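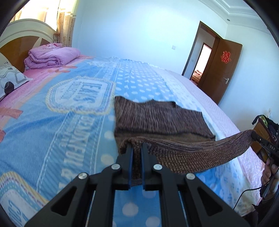
Sweater practice on the bed, one gripper on the body and one out on what is probably the sleeve.

How to Fold a Sweater With Two Grippers (Club Homework, Part 4)

By Nuala Buckley | April | 21 comments

You have been folding sweaters with your fingers for years and thought nothing of it. The Istetow robotics club would like to take that confidence away from you.

Every member does the folding unit at home before we let anyone write code for it. You hold a gripper in each hand and you may not help with your chin.

What you need: both hand-held grippers, one knit sweater, a bed. A table works too, but a bedspread has some drag, and a sweater on a smooth table goes wherever it likes.

1. Lay the sweater flat with the sleeves out. Plain knits are easier to read than striped ones. If yours is striped, good luck finding the side seam.

2. Pinch the edge of the body with your left gripper. Take a small bunch of fabric, deeper than you think. Grab only the top layer and you will fold half a sweater.

3. Pinch the sleeve with the right gripper and pull it out straight. Stop when the wrinkles go. Eusebio Paucar kept pulling, and his sweater now fits Eusebio and a friend.

4. Carry the sleeve across the body and lower it before you open the fingers. Letting go in midair is called the Bako drop, after the team that did it in front of the judges.

5. Same again on the other side. Then bring the hem up to the collar, both grippers moving together. If one hand gets ahead, the whole thing turns into a diagonal – back to step 1.

Keep the cable on the outside of your wrist. Marisol Muñoz folded hers into the sweater and had to unfold the sweater to leave.

Do 4 clean folds in a row, then write down where your hands hesitated. Those notes go to Citlali Maldonado, who is building the step list for the Vastside meet and would like them legible this time.

Next part: socks. Bring a pair you don't love.

Share this post (4)

Get club updates by email. You can unsubscribe at any time.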